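The wrist cable snag, and what we changed

Sunday, August 10, 2025

I said I'd write up the stop we had on the living room task, so I'm doing it now before I forget the order of things. The short version is that a cable at the right wrist caught during a lift, the arm kept pulling, and the stop came later than it should have.

The task is pillow handling in front of the sofa. Both hands, reach out, grip the ends, lift, put it down somewhere else. We've been on it since May.
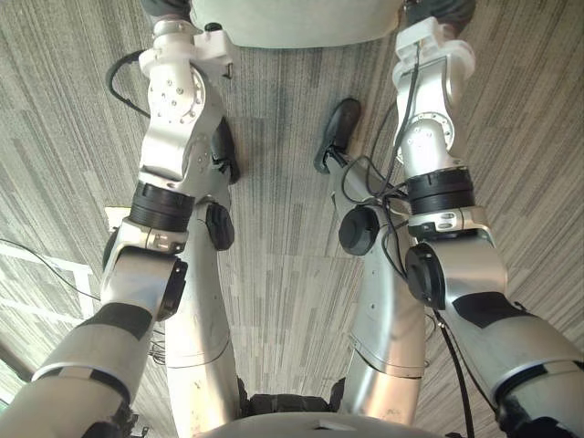
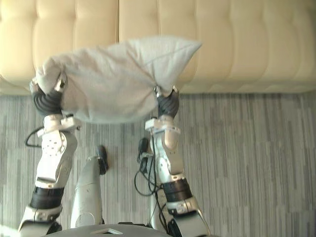
We were on run 138 when it happened. Hiếu Hầu was on the controls and I was standing at the end of the sofa with the stop button. The right arm came up and I heard a tick, then a second one. The pillow tilted and the left arm tried to level it. Hiếu said the torque reading on the right wrist was climbing. I hit the button, and by then the connector had come half out of its socket.

No one was hurt. The damage was one bent connector shell and a strip of jacket scraped off the cable.

Hằng Đinh pulled the log that evening. The wrist torque went over our warning line and stayed there for 698 milliseconds before I pressed anything. The automatic stop never triggered. We found out why pretty fast. The limit had been raised in May when we were lifting a heavier cushion, and it was never put back. The note about it was in my own notebook. So that part is on me.

The cable is the other half. The slack loop outside the wrist is there so the joint can turn all the way, but with the arm stretched forward and the wrist bent up, the loop opens wide enough to hook on the bracket. Astlow, who built our harness, routed it for work at table height. Reaching down near the floor and then lifting high is a different motion, and we should have run through it slowly by hand first.

What's changed so far:

The torque limit is back to the old value, and it now resets every time the controller starts. If you want it higher you have to type it in that day.

The loop on each wrist is 7 centimeters shorter, with a fabric sleeve over the bundle. I don't love the sleeve — it hides the jacket, so you have to slide it back to check for wear.

Whoever holds the button stands where they can see both wrists. I had a good view of the left one and almost none of the right.

The new connector was ordered from Nekden and should come this week. Until then the right arm stays off.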